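# Tunderero: teaching two arms to tidy a desk

Photos and notes from the Weldu bench at Loststead. We are showing a pair of arms how to deal with ordinary office things by driving them remotely, one person at the controls for both. Each run is recorded and kept if the operator is happy with it.
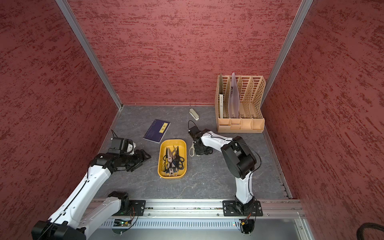
## Scissors and tray

The scissors task, with both arms over the floor of the cell. The right gripper is down by a pair with white handles, and the yellow tray in the middle holds a jumble of others, mostly black-handled. The stapler and the copy of 论语 stay in for this task as things to work around.

## Notes on the task

The instruction given to the operator is one line: put the loose scissors in the tray, blades to the back. Either arm may be used. The second arm can steady the tray or stay out of the way, and we accept both.

White handles are harder for us than black ones. The arms have white parts too, and on the wrist view it is easy to lose track of which edge belongs to what. Hamdia Abera drives most of the scissors runs and prefers to come in low and slow, then close on one loop only. Closing on both loops at once tends to open the blades, and then the pair won't lie flat with the rest.

Crossed blades in the tray are left as they are. We tried straightening them between runs in the early sessions and stopped, as the recordings all began to look the same.

## How a run goes

1. Set the objects out by hand. Move the tray a little each time and turn the book.
2. Bring both arms to the start position.
3. Start recording, then wait for a count of two before moving.
4. Do the task at a steady pace. If you drop something, pick it up and carry on.
5. Stop recording with both grippers clear of the tray.
6. Mark the run as keep, keep with a drop, or discard.

Runs with a drop are useful and should not be thrown away. Discard is for a stall, a cable caught on an elbow, or an operator who changed their mind halfway through.

## Where the set stands

| | |
|---|---|
| Runs recorded, all tasks | 1906 |
| Scissors runs kept | 579 |
| Desk tasks on the list | 11 |
| Target for all tasks | 2000 |

The table was last updated on Wednesday, June 21, 2023. The remaining runs will mostly go to the file organizer, where the job is to slide a folder into a chosen slot. It needs a straight wrist all the way down, and new operators find it tiring. Half an hour at a time is enough.

## Practical points

The remote controls are from the Rukusell set and are kept in the drawer under the monitor. Put the left one back on the left. The grip scale was changed in spring, so anyone who learned on the older setting should do a few practice runs with the stapler before recording.

We plan to add folded cloth in October. Suggestions for other desk objects can go on the sheet by the door. Nothing heavier than the stapler, please, and no glass.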